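Égouttoir à baguettes et couverts Lostari, rose

Référence : Lostari 81
Gamme : Nosorex, rangement de table
Disponibilité : en stock chez Jasgate

Panier perforé en plastique pour baguettes, cuillères et petits couverts. Se pose près de l'évier ou sur la table.
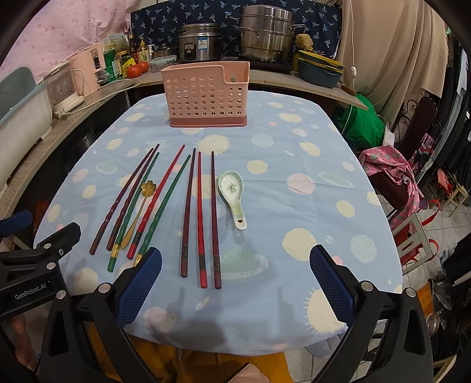
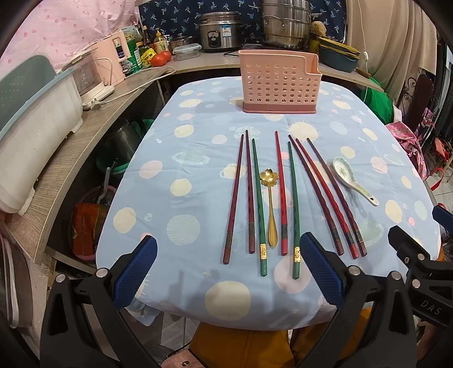 Dernière modification de la page : juin 2025

Description

Le Lostari est un panier rectangulaire en plastique rose, percé de rangées de trous ronds en façade. Il repose sur une base d'un rose plus foncé. La base se retire pour être vidée et rincée.

Le panier convient aux baguettes longues comme aux baguettes courtes. On peut y mettre aussi des cuillères à soupe en céramique, à condition de les placer le manche vers le bas et de ne pas les serrer. Les cuillères fines en métal, par exemple celles à cuilleron en forme de fleur, tiennent mieux contre la paroi.

Pour les baguettes torsadées, prévoir un peu plus de place que pour les modèles droits.

Entretien

Laver à la main, à l'eau tiède, avec une éponge douce. Ne pas mettre au lave-vaisselle. Passer une petite brosse dans les trous une fois par semaine si le panier sert tous les jours. Vider la base après chaque vaisselle.

Contenu du colis

1 panier perforé
1 base

Les baguettes rouges, vertes et rouge foncé, la cuillère dorée, la cuillère en céramique à bord vert et la nappe bleu clair ne sont pas fournies. Les baguettes sont vendues à part, dans la gamme Setiawan.

Livraison et retours

Expédition sous 3 jours ouvrés. Retour possible pendant 14 jours après réception, article non utilisé et dans son emballage. En cas de pièce cassée à l'arrivée, joindre une photo à la demande de retour. La base peut être commandée seule, sous la référence Lostari 81-2.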